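Why does my grandmother's recipe box smell like that? Old paper, yellowing, and one very long semester

OK so I should start with the box. My grandmother kept her recipes in a tin box that has moved house with her five times, and when she handed it to me over winter break the first thing I noticed was the smell (sweet, kind of like vanilla, a little like a basement). The second thing was that the cards from the back were still nearly white and the newspaper clippings in front were the color of weak tea. Same tin, same kitchen shelf, same lady. That bugged me enough that I made it my project.

My partner was Thu Cù, who did most of the reading on lignin, and our advisor was Mr. Lappalainen. Lignin is the stuff that glues wood fibers together. Cheap newsprint is made by grinding up the whole log, so the lignin stays in, and light and air slowly turn it yellow and then brown. Nicer writing paper has most of it cooked out. Old paper also gets more acidic as it ages, and the acid chops up the long cellulose chains, so it goes brittle and cracks along the folds. Some of the smell comes from that breakdown too!

We wanted to see the yellowing for ourselves, so we cut strips from four kinds of paper: newsprint, copy paper, a cotton sketch paper from Turville, and pages from a falling-apart paperback Thu's uncle let us have. One set went on a south window in the Joubert building, one set went in a closed drawer, and one set sat under a lamp for 600 hours. I made the lamp schedule and I messed it up the first time (I forgot the timer over a long weekend), so we threw that set out and started over in January.

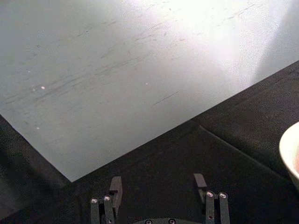
Vol. 6, No. 2

The newsprint changed so fast it was almost funny. I could see a difference on the window strips after a few days, and by the end of the lamp run they looked just like the clippings from the tin. The copy paper hardly budged. The paperback pages started out tan and got a bit darker at the edges, and the cotton paper looked the same to me the whole way through, though Thu swears it got creamier. We asked Ashwin Raju and Kha Quách to sort the strips from lightest to darkest without knowing which was which, and they agreed on everything except the cotton ones, so maybe she's right.

For brittleness we used a fold test. You fold a strip back and forth along the same line until it breaks, and you try not to lose count while somebody is talking to you. We stopped at 200 folds if a strip was still holding. Fresh copy paper made it to 200 every time. The paperback gave up at 90 on its best strip, and most of the others were nowhere close.

What I'd change: we never measured humidity, and the window and the drawer were in different rooms, so I can't say how much of the difference was light and how much was just the room. Mr. Lappalainen brought this up in our first meeting and we nodded and then didn't do it. I'd also want a real color meter. We were comparing strips by eye next to a paint card, and my eyes at four in the afternoon are not my eyes in the morning.

As for the tin, I moved the clippings into their own folder with a sheet of acid-free paper between each one, and the cards went back in the box. Grandma wants it back before the holidays because the walnut cake is in there.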